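Table (furniture)

A table is a flat top held up at a useful height so that people can put things on it. That's the short version, and it covers nearly everything from a card table to the monster in a castle dining hall. I've been adding to this entry on and off for years (it began as a note to myself about wobbly legs), so some parts are longer than they deserve. Chairs, desks and benches have their own entries, though I drift into desks a bit further down because I can't help it.

The word

English got "table" partly from Old French and partly straight from the Latin tabula, a board or plank. The board sense hung around for a long time. When people in a medieval hall sat down to eat, they often sat at a board laid across trestles, and once the meal was over the whole thing could be taken down and leaned against a wall. We still say "room and board" and I love that the plank is hiding in there! The kind of table with rows and columns comes from the same Latin word, by way of writing tablets.

Early tables

The Egyptians had small ones, mostly low stands to keep food and drink off the floor. The Greeks liked light tables that could be carried in for a meal and slid away under a couch afterward. Roman tables ran from plain kitchen pieces to very showy ones in marble or expensive wood, and a good one was something you bragged about.

In medieval Europe the trestle did most of the work. Fixed tables with legs joined to a frame became more common as households moved around less, and by the sixteenth century you get those heavy oak ones with fat carved legs and stretchers near the floor. The draw-leaf table belongs to about the same period – two leaves tucked under the main top, pulled out when company came. Gateleg tables followed and they're still my favorite. My grandmother's lived folded against the hall wall at her place in Prirkden and came out every October for the big family lunch, with two cousins crawling underneath to swing the legs.

The oldest table I've had my own hands on is a gateleg in the town museum at Prirkden, with 1727 scratched on the underside of one leaf. The museum card is careful to say that the scratch may be later than the table. It's item 705 in their handlist if you want to ask for it, and they will let you look underneath if you're polite.

Parts

The top is the top. Under it, on most four-legged tables, runs a band of wood called the apron (or skirt), and the legs are joined to that. The apron keeps the top from sagging and keeps the legs from splaying. It's also what your knees hit. Stretchers are the lower rails between the legs, and people have been resting their feet on them for centuries, which you can see from the wear on old ones.

A pedestal table does away with all this and stands on one central column, usually with feet spreading out at the bottom. You can squeeze an extra person in anywhere, but lean hard on the edge and you'll find out how heavy the base is.

Solid wood tops move. They swell across the grain in damp weather and shrink in dry weather, and a top screwed down tight will sooner or later crack or pull itself into a curve. The usual cure is a set of small wooden buttons or slotted metal clips that hold the top down and still let it slide a little. If you buy an old table and it feels slightly loose on its frame, leave it alone for a season before you go tightening things.

Work tables

Dining tables get all the attention, but a huge share of the tables in the world are for work. Carpenters, tailors, potters, bakers and bookbinders all have their own kinds. A baker's table wants a smooth top you can scrape clean. A tailor's wants length. A drafting table tilts.

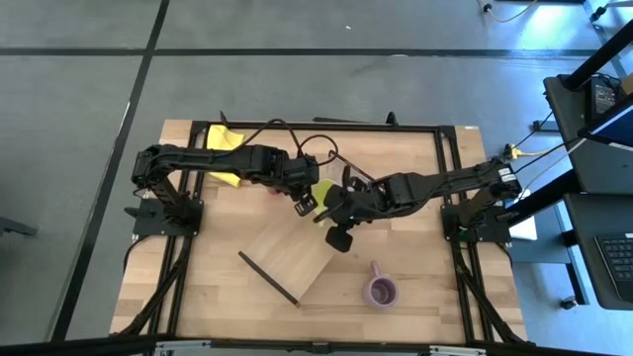 Work table with a light wooden top and black aluminum framing along the edges.

Height matters more than most buyers think. For fine work you want the surface close to your eyes, and for heavy pushing and planing you want it lower so your weight can help. I spent one miserable winter at a bench that was 80 centimeters high when I needed a good deal more, and my back still brings it up.

Folding and flat-pack tables

Folding tables are old, older than most people guess, and armies and travelers have always carried them. Flat-pack is the newer idea: the legs come off, the box gets thin, and you do the last part of the job yourself on the living room floor. I've put together an Ikatus and a Higuchi, and the Higuchi went much faster. The Premow trestle pair I use for wallpapering doesn't need putting together at all – you open the legs and lay a door on top, so we're right back in the medieval hall.

Wobble

A table with three legs can't rock on an uneven floor. A table with four can, and very often does. Before you saw anything, turn the table a little at a time where it stands, and on a gently uneven floor you'll often hit a spot where all four feet touch. If the legs themselves are different lengths, slip thin card under the short one until the rocking stops, then glue a felt pad of the same thickness to the foot. Don't trim the long legs. I did that once with a kitchen table and ended up with a coffee table.

See also: bench, desk, sideboard, trestle, workbench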